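Norora 手摇磨豆机，用了一个冬天之后的感想

先说结论：我很喜欢它，喜欢到把原来那台电动的送给了妹妹。下面写得有点长，赶着买的朋友可以直接跳到最后看缺点。

我是去年九月下的单。之前一直用 Bratu 的入门电动款，磨意式还凑合，磨手冲就差点意思，细粉多，冲到后半段水就下不去，杯子里一股闷闷的苦味。朋友 Jucélia Sales 在巴西待过好些年，喝咖啡比我讲究得多，她来家里喝了一杯，很客气地说“豆子不错”。我听懂了。第二天她就把自己那台 Norora 的链接发给了我。

到手第一感觉是沉，机身差不多大约 700 克，拿在手里很踏实，磨的时候不会乱晃。手柄是折叠的，展开那一下有很清脆的“嗒”的一声，我没事就想开合两下（家里人已经抗议过了）。粉仓是磁吸的，不用拧，早上迷迷糊糊的时候特别省心！

说说磨粉。一次放 20 克浅烘，我用平常的力气摇，不到一分钟就磨完。浅烘的豆子硬，刚开始几圈能感觉到阻力，后面就越来越顺，声音也从咔咔变成沙沙。磨出来的粉颗粒很整齐，冲埃塞的日晒豆，花香一下子就出来了，尾段也干净，凉了以后反而更甜。同一包豆子，换台磨差这么多，我自己都有点吃惊。

调节是外调的，转一格变化很细。我手冲用的刻度比说明书推荐的再粗两格，摩卡壶往细调五格左右。换豆子的时候我会先磨一小撮闻闻看看，再决定动不动刻度。
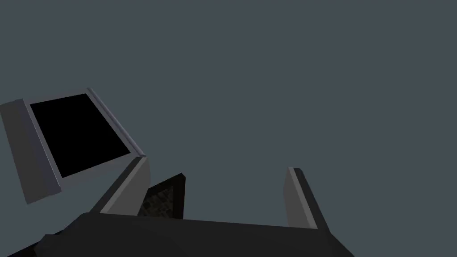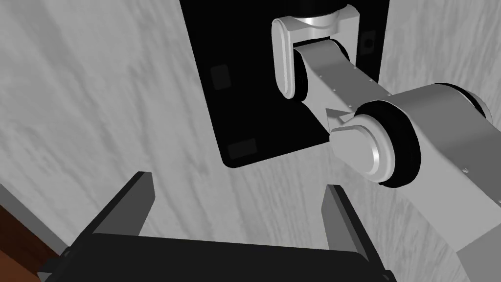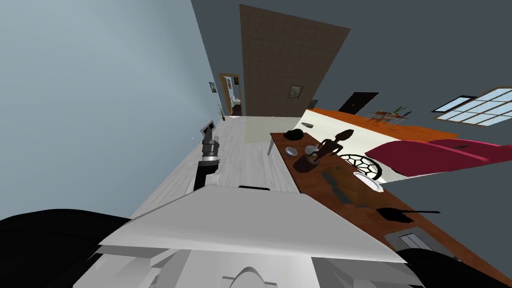
清洁比我想的简单。附送的小毛刷偏硬，刷刀盘很好用，刷粉仓就容易掉毛，我后来换了一把 Flikia 的软毛刷，两把轮着来。每周拆一次，先把手柄和上盖取下来，再松调节环，弹簧和垫片按顺序摆在毛巾上，装回去的时候照着反过来就行。第一次拆我手忙脚乱，垫片装反了，怎么转都紧，还以为坏了，吓得赶紧去翻说明书。千万别用水冲，擦一擦、吹一吹足够。

再和 Drornero 那台比一下，很多人在这两台之间犹豫。我在同事那儿借来用过一个周末。Drornero 更轻，手柄也更长，摇起来省力，手腕不好的人可能会更喜欢它。论磨出来的味道，两台各有长处：Drornero 的醇厚一些，适合中深烘，加奶也好喝；Norora 的更清亮，酸质分明。我平时八成喝浅烘，所以选得毫不犹豫。要是你每天早上一杯拿铁，我会劝你先去试试 Drornero。

缺点也有，不能光夸。

一是容量。一次最多也就一两个人的量，家里来客人就得磨好几轮，磨到第三轮胳膊真的会酸。

二是静电。冬天暖气一开，细粉会粘在粉仓壁上，磕半天都磕不干净。我的办法是磨之前在豆子上喷一点点水，拿勺子拌一下，立刻好很多。

三是收纳袋。绒布的，特别爱沾粉，用了两个月就灰扑扑的，我现在出门直接用一只旧袜子套着，效果出奇地好。

四是价格。我买的时候 400 出头，赶上店里活动，现在好像没有这个价了。就算按原价，我觉得也值，毕竟是天天要用的东西。

有人在上一篇下面问能不能磨意式。能调到那么细，我也试过一次，磨是磨得出来，只是摇得满头汗，粉的表现也就中规中矩。每天都做浓缩的话还是买台电动的吧，胳膊会感谢你。

下一篇打算写滤杯，手头有三只正在轮流喝，喝完再来汇报。

2022年1月19日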